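Bread baskets return to Brouwer Street tables

29 Sep 2020

The Drokberg Bakery and Tea Room has put bread baskets back on its tables after a break that began in May, with a few changes to the way they are filled and handed out.

Customers who sit down for soup or a cooked breakfast can again ask for a basket at no extra charge. The basket holds a mix of whatever came out of the oven that morning, usually two dinner rolls, a slice of the seeded loaf and one of the glazed twists. Extra twists are sold at the counter as before.

The tea room took the baskets away when it closed its dining area in the autumn. Takeaway orders went out in paper bags, and the old baskets, many of which were more than ten years old, were stored in the flour loft. When staff brought them down again in August a good number had split at the rim or lost their shape. The owners kept 18 for display in the front window and ordered new ones from Trorska, a homewares supplier in the next suburb. The new ones are a dark brown weave, a little deeper than the old honey-coloured ones, and can be wiped down between sittings.

Sum-yee Hung, who runs the morning shift, said the colour was chosen after a fortnight of trying samples on the white tables. The paler baskets disappeared against the tabletops and showed every mark, she said. The darker ones also suit the glazed bread, although she admitted the staff had not agreed on that point and a couple of them still prefer the old look.

Baskets are now filled at the back bench and carried out one at a time. They used to be stacked on the sideboard for customers to fill themselves, and that will not be coming back for now. Tongs are used for the soft rolls, and the linen liners have been replaced with paper ones. Anyone who wants butter needs to ask for it when ordering, as the dishes are no longer left out.

The range of bread is smaller than it was. The rye roll and the cheese knot have been dropped for the time being, and the olive loaf is baked only to order, with a day's notice. The glazed twist stays. It is made with the same dough as the bakery's tea ring, brushed before and after baking, and in the last week of August the kitchen sold 438 of them over the counter, its best week for a single item since the dining area closed.

The dining area has 27 seats, fewer than before, and the long table by the door has gone to make room for the queue. Bookings are taken for groups of five or more. Smaller groups can walk in, though the hour before noon is busy and there may be a short wait.

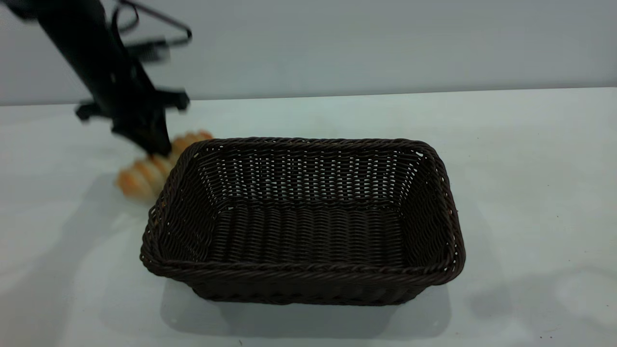
One regular, Tundeo, wrote in the comments book that the new baskets were fine but the twists were too long for them, and asked whether the kitchen could go back to the shorter size it made a few years ago. Another hand had added underneath that the long ones were better value and should be left alone.

The bakery has not decided on the size. It plans to try a shorter twist alongside the usual one next month and will keep whichever sells better. The price of the long one will stay the same until then.

The old baskets that were still sound but not needed for the window have been given away, and the last few can be collected from the side door after closing. The tea room opens at seven for breakfast and the kitchen takes its last lunch orders at two. Bread is sold at the counter until four, or until it runs out.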